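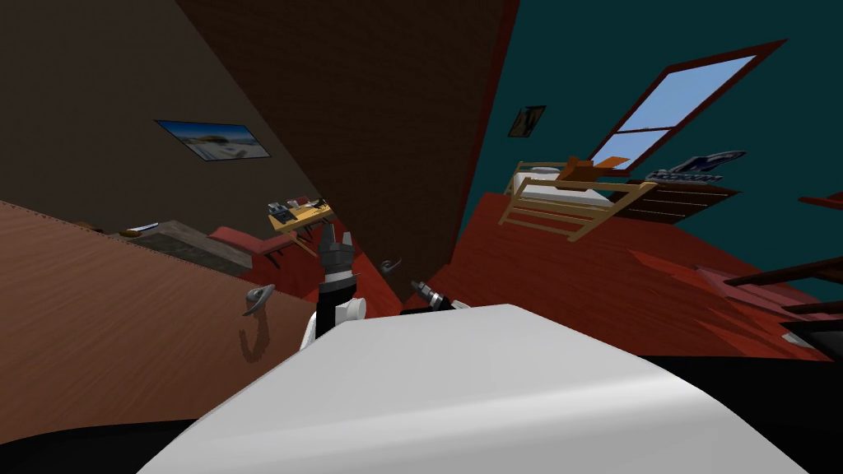 시뮬레이션 렌더, 로봇 본체 시점. 흰색 곡면 외장과 팔 두 개, 그리퍼.

8월, 오후 작업분
주제: 업로드 음원 매칭(Hurkier) 오탐 정리, 정산 로그 대조

어제 남긴 항목부터 이어서. Votgate 쪽에서 넘어온 이의신청 200건을 Prolham 테스트 색인에 다시 돌림. 지문 추출 파라미터는 기존값 그대로 두고 매칭 구간 최소 길이만 변경. 기존 6초, 변경 5초.

결과 메모
- 5초로 줄이면 짧은 인용(인트로, 후렴 일부)이 더 잡힘. 대신 드럼 루프만 겹치는 업로드도 같이 올라옴.
- 오탐 대부분이 상용 샘플팩을 쓴 곡. 권리자가 서로 다른데 같은 루프가 양쪽 레퍼런스에 들어 있어 양방향으로 클레임이 걸림.
- 라이브 커버는 여전히 약함. 키를 2반음 넘게 옮기면 점수가 임계값 아래로 떨어짐. 멜로디 매칭을 따로 태우지 않는 한 해결 안 될 듯.
- 관객 녹음본은 음질보다 템포 흔들림의 영향이 큼. 정렬 단계에서 창을 넓히면 개선되지만 처리 시간이 늘어남. 보류.

레퍼런스 정리
Ķēniņš 카탈로그에 같은 녹음이 앨범판과 싱글판으로 중복 등록되어 있음. ISRC는 다르고 파형은 페이드아웃 구간만 다름. 매칭 엔진은 둘 다 반환하고, 정산 쪽은 먼저 온 것을 채택함. 순서가 색인 재생성 때마다 바뀌므로 같은 영상의 수익이 다음 달에 다른 계정으로 갈 수 있음. 병합 규칙이 필요함. 임시로 발매일 빠른 쪽에 고정.

Marichka Vakulenko 의견: 고정 규칙을 엔진에 넣지 말고 정산 단계에서 처리할 것. 엔진은 후보를 전부 반환해야 나중에 분쟁 이력을 추적할 수 있다고 함. 동의. 내 브랜치에서 해당 커밋 되돌림.

정산 로그
광고 수익 배분 테이블과 조회 로그의 집계 기준 시각이 어긋나 있음. 조회는 UTC, 배분은 현지 시각. 월말 경계에 걸린 조회가 한쪽에서는 전월, 다른 쪽에서는 당월로 들어감. 금액 차이는 작으나 권리자 보고서의 합계가 맞지 않는 원인으로 보임. Weidong Meng에게 쿼리 전달. 배분 테이블을 UTC로 통일하는 안과 보고서 생성 시점에 변환하는 안 중 전자를 선호. 과거 보고서 재발행 여부는 Votgate 계약 담당과 확인 필요.

기타
- 퍼블리싱 권리(작곡)와 마스터 권리(녹음) 클레임이 화면에서 같은 색으로 표시됨. 검수자가 혼동함. 라벨에 약어라도 붙일 것.
- 차단 정책과 수익화 정책이 동시에 걸린 업로드는 현재 차단이 우선. 지역별 정책이 다를 때의 동작은 문서에 없음. 코드로 확인한 바로는 지역 단위로 따로 계산함. 위키에 추가.
- 무음 구간이 긴 업로드에서 추출기가 빈 해시를 생성함. 색인에 들어가기 전에 버리도록 필터 추가, 단위 테스트 2개 작성.

다음 작업
1. 샘플팩 루프 제외 목록 초안. 권리자 확인 전에는 자동 클레임만 끄고 매칭 기록은 유지.
2. 최소 길이 5초와 6초 결과를 장르별로 나눠 재집계. 힙합과 전자음악은 별도 표.
3. Ķēniņš 중복 등록 목록을 Marichka에게 전달.
4. UTC 변환 쿼리는 Weidong 검토 후 스테이징 반영.

최소 길이는 재집계 전까지 6초 유지.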